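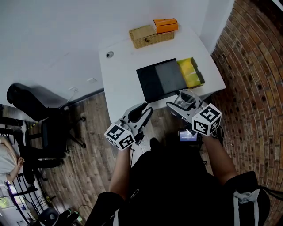
7. Placing the Wekon desk hub

The Wekon hub needs a flat, level surface within 2 meters of a wall outlet. A desk is the usual choice. If yours has a round cable grommet near a corner, like the gray one set into the white desktop here, run the power cord down through it before you plug anything in. On a desk without a grommet, bring the cord over the back edge and fix it with the adhesive clip from the parts bag.

1. Turn the hub over and remove the film from the four rubber feet.
2. Feed the small end of the power cord up from under the desk.
3. Push the cord into the socket marked DC until it clicks.
4. Set the hub down with the vents facing away from the wall. Leave 30 cm of free space above it.
5. Plug the adapter into the outlet. The status light blinks amber for around 31 seconds, then stays green.
6. Press and hold the Pair button until the light turns blue. Open the Usness app and choose Add Hub.

Note: Hubs made before September have a wider plug that may not fit through a small grommet. Use the Ollila extension cord, sold separately.

Note: If the light is still amber after 7 minutes, unplug the adapter, wait a moment and repeat step 5. See Section 9 for other light patterns.

CAUTION: Do not place the hub inside a closed basket, box or drawer. The vents must stay clear.

CAUTION: Do not cut, splice or staple the power cord.

To move the hub to another room, unplug it first. Saved devices are kept and do not need to be paired again.

Revised 26 November 2015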